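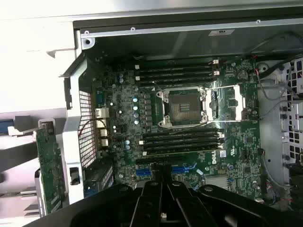

Why does a phone slow down when it gets hot? The chip inside lowers its own speed so that it makes less heat, and it keeps lowering it until the temperature drops to a level the maker has set.

I wish somebody had told me that before I wrote the first version of this chapter. I'd been testing the Rudix, a cheap phone I bought for the course, and I got a score of 2,371 on my first run. Great! Then I ran the same test again right away and got 2,167. I blamed the test, then the software, then (for one whole evening) the charger. It was heat all along – the phone had been sitting in the sun on my windowsill.

So this chapter is about throttling, the name for that deliberate slowing down. We'll start with where the heat comes from, move on to how a phone gets rid of it without a fan, and finish with the code that decides when enough is enough. You'll need Chapter 3 for the part on clock speed, so go back and skim it if it's gone fuzzy. 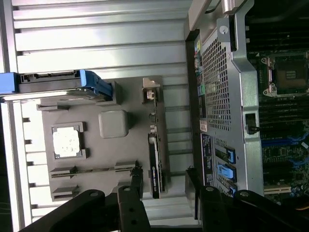 Prevham, May

I'm writing this section on my porch, which is a pretty good place to think about warm phones. Mine is playing a video at full brightness, and I can feel one patch near the camera that's a lot warmer than the rest. That patch is where we begin.

Before you read on, try it with your own phone. Play a video for up to 90 seconds, then slide a finger slowly down the back and mark the warmest spot on a sketch. Keep the sketch – you'll want it for Section 5.2.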